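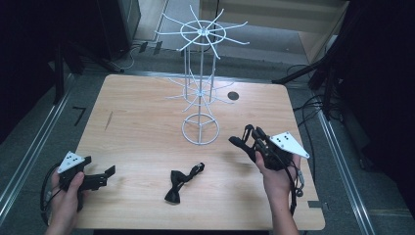
Máté Magyar wrote back to say I had it all wrong about the bus, that the 16 never went up to the reservoir, it was always the 8, and anyone who grew up in Jokstead would know that.

Home About Old Posts Walks Contact

Search this blog Type and hit enter

24/04/2019

OK so. The bus. I stand corrected, sort of. Quick post, I have to leave in a bit.

I went and dug out the old timetable from the box in my mom's hall closet. The 8 went up Lindar Road as far as the reservoir gate and turned around there. The 16 went to the school and then out to the quarry. BUT on summer Saturdays, school being closed, the 16 did the reservoir too. It's there in tiny print with a little star next to it. So we were both on the right bus, Máté. Different days.

What I remember: the back seat, over the engine, too hot even in spring. Windows that slid open maybe two inches and then stuck. My brother with the towels rolled up under his arm. Six stops from our corner to the gate and I could still say them all in order. Corner store, church, Nartey's garage, the long wall, the pump house, the gate. The driver let you off at the long wall if you asked nice, wich was not a real stop at all, so I guess five and a favor.

The fare I can't remember. Mom says it was next to nothing. She says that about everything.

Anyway the whole line is gone now. They cut the reservoir run first, then the quarry, then folded what was left into the town loop. I walked the route last July, gate to corner, to see how long it took. Long! Sore feet, a bad sunburn on one side only. The shelter by the pump house is still standing -- no bench, no glass, and the post where the timetable used to hang. Garage is closed. The church has a new roof and a much bigger parking lot than it has people for.

Somebody asked in the comments if the water is still open for swimming. No. Fence all the way round now. You can get down to the bank on the north side to fish if you have the permit, ask at the town office, mornings only.

Still looking for a picture of the old green buses, the ones before the repaint. If your folks have one in an album please send it, even a blury one. I'll scan it and mail it right back.

More on the quarry run when I find the other half of that timetable -- the bottom is torn off.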